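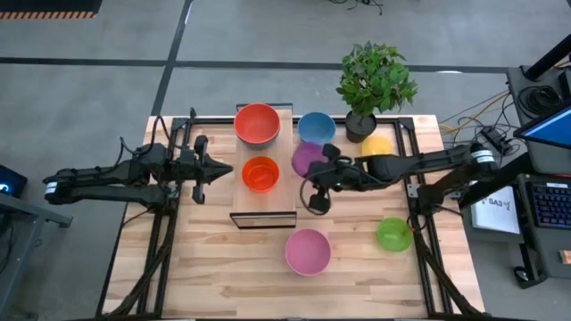 Colored bowls and a potted plant on a wooden tabletop.

Chapter 8
Walking the Labyrinth at Dullitham

I first walked the turf labyrinth at Dullitham one December, just before dawn, and I got it wrong. I thought I was in a maze! A maze has dead ends and choices. A labyrinth has one path, and it takes you to the middle if you keep going (I kept stopping to look for the turn I'd missed).

So we'll start there, with one path and plenty of bends. The Dullitham one has 13 rings and takes me some 300 steps to reach the center, though my legs are short. Koen Jansen walked it with me later and told me the old Hendisska story, where a girl follows a thread of song down to her sleeping grandmother and has to sing it backward to get home. I love that story, and we'll read all of it in this chapter.

We'll also look at the stone carving at Stustcombe, which you trace with a fingertip, and at why so many people hum while they do it. Before you read on, take a pencil and draw a spiral slowly, from the outside in. Keep the paper, you'll want it on page 94.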